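Community Help > Home Robotics > Buying Advice

Is the Skilora two-gripper kit worth it for sorting small produce?
Posted by flatbed_otter

I'm looking at the Skilora hand-held gripper kit, the one with 2 grippers and a license for the Flirnska recording software. The listing says you hold a gripper in each hand, do the task yourself, and the recordings can be used later to train an arm. I already have a used Stova tabletop arm that I bought for packing dried fruit and citrus into gift boxes. Right now it runs fixed positions and misses any time a piece is out of place.

What I want to know is whether hand-held grippers can deal with small round things. My items go from kumquat size up to a mandarin, plus some dried pieces with no regular shape. The seller's sample clips are all blocks and cups. I'd also like to know how long it takes to get enough recordings to be useful. The return window is short, so I would like to hear from people who have used something like this before I order.

3 replies

cárdenas_bench
Marked as helpful

I've used a kit of this kind for most of a year, with fruit among other things. It can do the job, with some limits.

Round items are fine if the pads are soft and you close slowly. Ribbed pads grip better than flat ones on a smooth skin. With hard plastic tips you will be chasing fruit across the table. Check which pads come in the box — some bundles leave the soft ones out and sell them separately.

Picking two pieces at once is possible. I do it with small round fruit when I want to fill a tin faster. Each piece has to touch a tip, and the two have to press against each other in between.
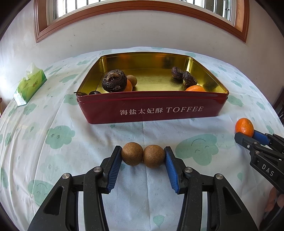 Glossy citrus is harder than anything with a matte skin. Take it across the widest part and don't squeeze more once you have it. Shriveled dried pieces are easy to pick up but hard to repeat, so record them from a lot of different angles.

A tin or box with a raised rim slows you down more than you would expect. Come in from above and open the jaws only after the tips are past the edge. If you let go early the fruit hits the rim and rolls.

For quantity, I got nothing useful out of my first small batch. At 200 recordings of one task the arm started placing pieces where I wanted them. Plan on 8 hours of actual recording for that, more if you change containers. Keep the table the same for the first batch and start moving things around in the second.

The software is the weak part. Flirnska exports fine but the trimming tool is slow, and it lost my labels twice after an update. Back up the folder before you install anything.

pallet_nine

Don't have this one but I looked at it in October. Shipping was high and they wanted extra for the second charger. Ask them if the Stova arm is on the supported list before you pay. When I asked about mine they took a while to answer, and then the answer was no.

flatbed_otter
Original poster

Thanks, both. I wrote to the seller. The Stova is supported, but only with the newer controller, and I'll have to check which one I've got. The soft pads are included in the two-gripper bundle and not in the single.

I can live with slow trimming. Losing labels bothers me more — did that happen on both computers or only one?

cárdenas_bench

Only the laptop. The desktop was still on the older version and I have left it there. If your download page offers the older installer, use that one and turn off automatic updates in the settings.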